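When Members Leave: What a Coworking Space Can Learn from the Goodbye

Most owners of shared offices can tell you how many people joined last month. Fewer of them can tell you why people went away. The tour, the welcome coffee and the first invoice are planned with care, and then the last day of a member passes with a key card dropped on the front desk.

I managed a space of 52 desks in Flostmont for several years, and before this I was a member in three others. I have left as a customer and I have been left as a manager, and I believe that the second experience taught me less than it should have. It was only when we lost a whole team from our second floor in one January that we began to ask questions in a serious way.

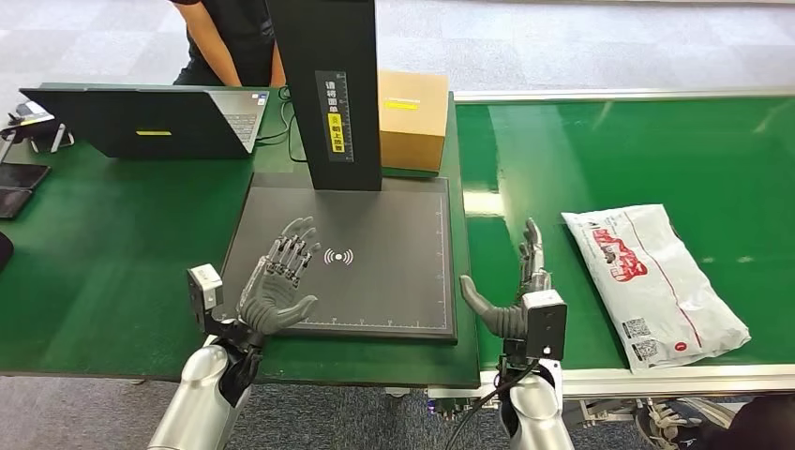 The notice period is a message

Our contract asked for 90 days of notice. We had copied this from the lease of the building without much thinking. For a company with ten people it was acceptable. For a translator or a bookkeeper working alone, it felt like a punishment, and several of them told us so in the email where they gave their notice.

We changed it to 20 days for single desks and kept the longer period for private rooms. The owner was afraid that many people would leave at once. Some did leave, mostly the ones who had already stopped coming. What surprised us more was the effect on the tours. Visitors often asked about the contract before they asked about the internet, and now we had an answer that made them relax a little.

I don't want to say that a short notice is right for every space. If you depend on two or three large tenants, you need time to replace them. But read your own contract as if you were the freelancer who must sign it, and see how you feel on the second page.
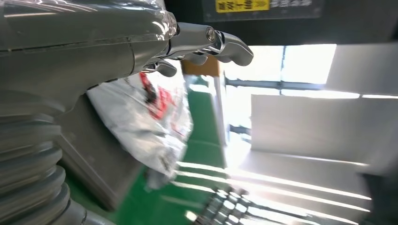 By the Workspace Desk
Published 5/6/20

Ask, but ask late

The usual exit survey arrives by email on the day of the notice. At this moment the member is busy, perhaps also a little embarrassed, and will click on "price" to finish quickly. For a year we believed our prices were the problem. We even prepared a discount.

Then we tried to wait. Four weeks after the last day we wrote a short personal message with only one question: what do you have now that you did not have with us? The answers were very different. One former member had a door she could close for phone calls. Another had a window. A small design firm, Jirix, had moved to a more expensive office across the river, and the reason was that their clients could never find parking near us. None of these people had chosen anything except "price" in the survey.

We could not build parking. We could, however, turn a storage closet into a second phone room, and this cost us less than the discount would have cost.

The numbers that helped

For a long time we kept everything in one spreadsheet, where a departed member was simply a deleted row. I cannot recommend this. Later we used a booking program called Pekum, and the part I liked best was that it kept the visits of old members. When I looked back through 2429 check-ins, a pattern was easy to see. People who left had usually changed their habits two months earlier. They came later in the morning, or they stopped booking the meeting room, or they did not bring guests anymore.

This is not spying, in my opinion, if you use it with good manners. We never told a member "we noticed you are here less." We only made sure that somebody from the team had a normal conversation with this person during the next weeks. Often there was a private reason, such as a new baby or a slow season, and a smaller plan was enough to keep them.

A last day worth remembering

Toft, the space where I was a member before I became a manager, did one thing which I have copied without shame. When you left, they gave you five day passes with no date of expiry. I used two of them myself and gave the other three to friends, and one of these friends rented a desk there for years.

In our space we added some practical points to the goodbye. Mail was forwarded for three months without a fee. The deposit was returned within a week – late deposits are the subject of half the bad reviews I have read in this industry. The member's name stayed on the event list unless they asked us to remove it.

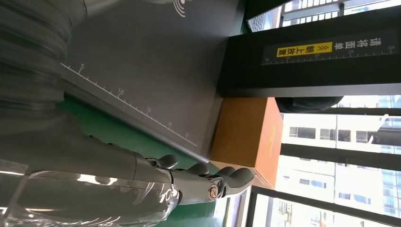
A gray robotic hand, a dark gray panel and an orange-brown box.

Of the team that left us that January, two people came back later, each with a business of their own. They asked for the same corner near the kitchen. It was taken, so they sat by the stairs and waited for it until the spring.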